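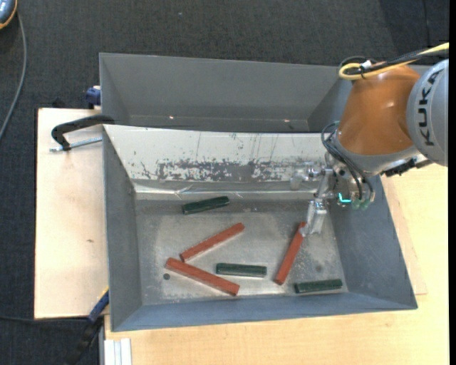 Start with the bin, Mariama Korletey told us before we had our visitor tags on, because most of what gets blamed on the arm is the bin. She repeated it at intervals through the afternoon, and most of the visit bore her out.

The occasion was the 2018-10-03 open day at Jerkmont, which runs a small handling lab behind its main workshop. Several cells were on show. I spent nearly all my time at the picking cell and these notes cover only that one. Anyone wanting the conveyor line should ask Iestyn Parry, who stayed with it.

The cell is a KUKA arm with a finger gripper, working over a two-section grey metal container. Bar-shaped parts in red and green go in the nearer section, in no order, and the arm lifts them one at a time. The lab calls the cell Zitholm, after an earlier project, and the name is on all the paperwork.

Container mounting

The container sits on wood and is held with screw clamps. I asked about a welded frame. Korletey's answer was that they had drawn one up in August and shelved it. The container is changed or turned too often, and clamps can be undone by one person with no tools. The cost is drift. A clamp that has backed off slightly lets the container creep when a finger pushes a bar against the wall, and every taught position is then off by the same amount. The lab's limit is 2 mm, measured at the rim against a fixed stop. Past that, the container is reseated, the clamps are tightened in a set order (rear first) and the reference points are taught again.

The sloping walls help bars slide back toward the floor, but they also narrow the approach. A bar lying close to the foot of a wall has to be taken with the wrist tilted, and the controller rejects any pose that would bring the gripper body within the clearance margin of the rim. Godfrey Koech ran several of these for us with the speed override down. Two were refused outright. He moved the bars by hand and carried on, which is the normal procedure.

Surface wear

The near section shows its hours. The floor is scuffed and polished in patches, and the white surface on the back wall has been scraped through to grey over a wide band. Korletey doesn't regard this as damage in itself. Her concern is reflection. Bare metal throws highlights that the vision software can take for an edge, and the strip where the back wall meets the floor is shiny and wrinkled enough to be a nuisance under overhead light. The present fix is a mask in software along that line. A matte coating was tried on a spare container and came off in flakes, which then got into the fingers.

Hoses and cables

I found this the most useful part of the visit. The thin black hoses come off the side of the arm in an arc and drop to fittings beside the gripper. Slack is set with the wrist at its furthest rotation and checked again at the opposite limit. Too little and the fitting takes the load; too much and the hose catches the rim on a deep pick. Push-in fittings are inspected at each service for scoring on the tube end, and a scored end is cut back square and refitted. After a few cuts the hose is too short and is replaced whole.

The cables loop over the casing and are bound near the bend. Koech prefers tape or a soft tie there, left loose enough that the bundle can shift a little. He has replaced one cable that was strapped hard and broke inside the jacket, a fault that showed up only in certain poses and took him most of a week to find.

Service routine

The written interval is 300 operating hours. Air off and line vented first, then fingers off, faces cleaned and checked with a straightedge, mounting screws replaced and torqued to the value on the card. Stroke is checked open and closed. The full job takes about 38 minutes with the spare finger set ready, and longer if the faces need dressing. Fingers are kept as matched pairs and never swapped singly.

Mohammed-Awal Adjei asked whether grip force was logged. It isn't. Line pressure is, and a slow fall over several shifts is treated as a leak until shown otherwise.

The service card is available on request from the Jerkmont front desk. I have a copy of the clamp sequence if anyone at Casmont wants it before our own container goes in.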